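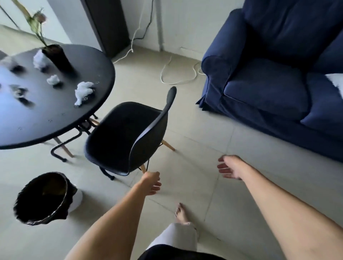
Section 13. Setting up soft-body presets in Gismont

The soft-body panel in Gismont ships with a row of material presets, and the labels promise more than the sliders deliver. "Cotton," "Rubber," "Dry stem" and "Glass" all run through the same Flulitz solver with different numbers typed in ahead of time. Choosing "Cotton" does not teach the solver what cotton is. White fluffy clumps lying on a glossy black tabletop, next to a dried flower leaning out of a tall black vase, would need at least three sets of values before any of it moved believably, and the preset list will happily give you one and call it done. Treat every preset as a first guess by somebody who has never seen your scene.

Before you start

You need Gismont with the Flulitz plug-in switched on, and a scene with at least one closed mesh in it. If you have no scene of your own, open the Dascombe sample from the Help menu. It contains a ball, a cushion and a flat floor. It is well behaved because it was built to be, so don't judge solver speed by it.

Work in a copy of the file. The undo history does not cover solver settings, whatever the Edit menu seems to say.

Assigning a preset

1. Select the mesh. Select only the mesh. If its parent group is highlighted too, the preset is applied to everything in the group and no message appears.

2. Open Physics > Soft Body and tick Enable.

3. Pick a preset from the list. The small preview beside it always shows the same bouncing ball, and it tells you very little about your own mesh.

4. Click Unlock Values. Until you do this the sliders can be dragged but are ignored.

5. Set Scene Scale to match the units in your file. The default assumes meters. A teacup modeled in centimeters and left on the default will sag like a tent.

6. Press Test. The solver plays 52 frames from the current position and stops.

Note: Test uses a coarser step than the final bake. A motion that looks fine here may jitter later, and a motion that jitters here may clean up. Use Test to catch gross mistakes, such as a mesh falling through the floor, and leave fine judgments for the bake.

Adjusting stretch and recovery

The two sliders that matter most are Stretch and Recovery. The release notes describe them as "intuitive." We would describe them as linked in a way the panel hides. Raising Stretch past the middle of its range quietly lowers the effective Recovery, even though the Recovery number on screen stays put.

1. Set Stretch to 20 and Recovery to 20.

2. Press Test and watch the moment of contact with the floor. Ignore the rest of the motion for now.

3. If the mesh flattens too little, raise Stretch in small amounts. If it flattens and stays flat, raise Recovery.

4. After each change to Stretch, check Recovery again.

5. Leave Keep Volume on for characters. Turn it off for loose or fluffy material, where it tends to make the sides bulge as if filled with water.

Caution: Do not use the Exaggerate checkbox to fix a stiff-looking bounce. It multiplies every value in the panel at once, including friction, and unticking it does not restore the old numbers. Write your numbers down first if you intend to try it anyway.

Thin objects

Stems, antennae, whiskers and strings give the solver trouble. The "Dry stem" preset claims to handle them. In our hands it handles short ones. Long stems fold back through themselves on any sudden stop.

1. Add a bone chain to the stem before enabling Soft Body.

2. Set Follow Bones to High.

3. Pin the lowest point of the stem to whatever holds it. A stem that is merely resting inside a container will creep out through the wall during a long shot.

4. Lower Sway until it looks too weak in Test. The bake adds some back.

Note: Self Collision is supposed to prevent folding. It slows the solver badly and still lets the occasional fold through. Try the bones first.

Baking the result

1. Choose Physics > Bake and select the frame range. A single bake can hold up to 3000 frames. Longer shots have to be split, and the second part must begin from the last baked frame of the first.

2. Set Quality to Medium. High takes much longer, and on slow motion we could not see what it bought.

3. Choose a folder with plenty of free space. The size estimate in the dialog is optimistic.

4. Click Bake and leave the viewport alone. Scrubbing the timeline during a bake has produced damaged cache files, although the dialog says scrubbing is safe.

5. Play the result from the first frame to the last before deleting anything.

If you send the scene to Dalgleish for rendering, copy the cache folder along with it. Dalgleish will open the file without the cache and render every soft mesh in its rest pose, with no warning in the log.

Settings in this section were last checked on June 28, 2019. The August update is said to correct the Recovery display. Run the Test steps again after installing it, and keep the old installer until your own files play back correctly.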